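Nevov Hand-Held Gripper, Parallel Finger Set

Product code: NV-308
Supplied by: Altora
Availability: In stock
Last updated: 2026-03-05

Overview

The Nevov is a hand-held two-finger gripper for recording and testing grasps without tying up an arm. You hold the body, squeeze the trigger, and the fingers close in the same way they do when the same finger set is bolted to a robot wrist. A camera mount sits above the fingers and looks down their length, so the view you record by hand is close to the view the arm will have later.

We sell it to workshops, teaching labs and small integrators who need to compare finger shapes, pad materials and cameras before settling on a set. It is sold as a complete tool or as a bare body for people who print their own fingers.

What's in the box

1 x gripper body with trigger and return spring
1 x pair of moulded fingers, dark green
1 x pair of black grip pads, fitted
1 x camera bracket with slotted arm
1 x wrist adaptor plate
1 x hex key and spare screws

The camera is not included. See the notes on cameras further down.

Specification

Opening between pads, fully open: 100 mm
Travel: manual, spring return
Finger mounting: two screws per finger
Pad mounting: slide-on, pinned
Cable: none needed for the gripper itself
Warranty: 13 months on the body, none on pads

Fingers and pads

The standard fingers are stiff at the base and slimmer towards the tip. They suit boxes, bottles, tools and most kitchen items. The pads are a wear part. They pick up scuffs and lose small pieces along the edges with normal use, and a slightly worn pad will still hold well. Change them when the flat face has gone shiny or when a tear reaches the pin hole.

Pads are sold in pairs only. Please don't mix an old pad with a new one if you are running a comparison, as the two faces will not meet squarely and your results will drift.

Choosing between the three finger sets

The NV-308 body takes three finger sets. The standard set comes with it. The Østergaard set is longer and narrower, with a softer tip, and costs more. The Itis set is short and wide and is meant for heavier, regular shapes such as cartons and blocks.

If you mostly handle single items with a bit of space between them, stay with the standard set. If your items overlap or hook into each other, read the next section before you order.

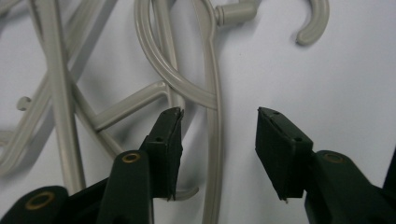 Tangled items are the hardest test we put any finger set through, and we use plastic clothes hangers for it. They are cheap, they don't break, and they catch on one another at every bend. On a white table, pale grey hangers also give the camera very little to work with, and a strut and its own shadow can look like two struts side by side. With the standard fingers spread and the pads facing each other, one long rod running through the gap is a fair target, but the loops and cross-struts beside it limit how far in you can go before a finger touches something else. A hook lying clear on the open surface is the easier first grasp. The Østergaard set gets further into the pile before it fouls, though the softer tip tends to twist on a thin rod if you pull sideways. The Itis set is a poor choice for this kind of work and we would not recommend it for anything with hooks.

Our usual routine is 9 attempts per finger set, with the hangers dropped from a tub before each one. An attempt counts as good if one hanger comes away and the rest stay on the table. Lifting two together counts as a miss, even if the second one falls off on the way up. You may want a looser rule for your own work - just keep it the same for every set.

Cameras

The bracket accepts any small camera with a standard tripod thread or a flat back that can be strapped down. A wide lens is worth having. You want both pads in view when the fingers are fully open, with enough of the surface showing to judge where the item ends.

Fix the exposure by hand if the camera allows it. On a pale table, automatic exposure will shift each time the dark fingers move in or out of view, and thin pale parts may wash out. A side light helps more than a brighter overhead one.

Depth cameras will fit, but check the minimum working distance. Many of them can't measure anything as close as the pads.

Moving from hand to arm

The adaptor plate lets you take the fingers and the camera bracket off the hand-held body and put them on a robot wrist as one piece. Keep the bracket screws tight while you do it. If the bracket slips, the recordings made by hand will no longer line up with what the arm sees.

The drive unit for arm use is sold separately. It opens and closes the fingers over the same travel as the trigger. Closing force is set in the controller and should be started low, particularly with hollow plastic items, which flex and then spring out of the pads.

Care

Wipe the pads with a damp cloth. Do not use solvent. A little dry lubricant on the finger pivots every few weeks is enough - oil will collect dust and end up on the pads. Store the gripper open so that the pads do not press against each other.

Spares and options

NV-308-P: grip pads, pair
NV-308-F: standard fingers, pair, with pads
NV-308-L: Østergaard long fingers, pair
NV-308-W: Itis wide fingers, pair
NV-308-B: camera bracket
NV-308-D: drive unit for arm mounting

Ordering

Prices are shown at the basket and do not include delivery. Orders for bare bodies take longer than complete tools, as they are assembled to order. Unused finger sets can be returned if the pads have not been fitted. Pads can't be returned once the bag is open.

For fitting drawings and the finger mounting pattern, use the downloads tab.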